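4.3 Loss of grip data during the folding sessions

The fault was first noticed in October, during the second block of shirt-folding demonstrations for the Vomel project. The team had planned 267 demonstrations using the two hand-held grippers. On review, 29 of them contained gaps in the jaw position record for the left gripper, although the video for the same period was complete.

The status lights on both units stayed green throughout the affected sessions. The operator therefore had no warning and continued to work. The fault was found only when the files were checked against the Pirivach log at the end of the block.

Folding trials on the bed, with two hand-held grippers 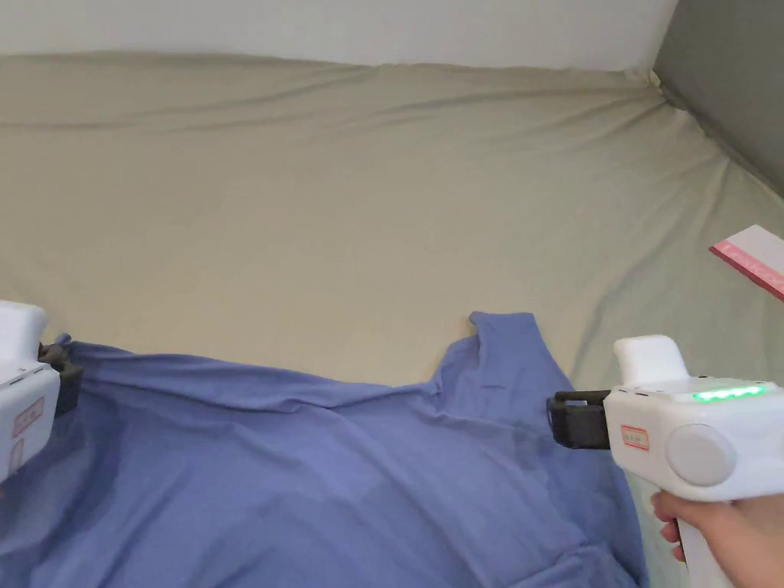
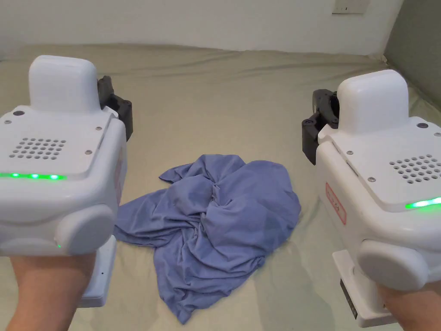

Testing was stopped for the remainder of the block. The left gripper was opened in the Udton laboratory, and the connector between the jaw encoder and the main board was found to be partly unseated. When the handle was turned sharply, the signal dropped for up to 186 milliseconds and then returned. The firmware treated each gap as a valid reading and repeated the last known value.

Two corrections were made. The connector was secured with a retaining clip, and the Athumani recording software was changed so that a missing reading stops the session and turns the light strip red. The 29 damaged demonstrations were removed from the training set and recorded again.

The team accepts that the original test plan was inadequate. It checked each gripper at rest on a bench and did not include wrist rotation.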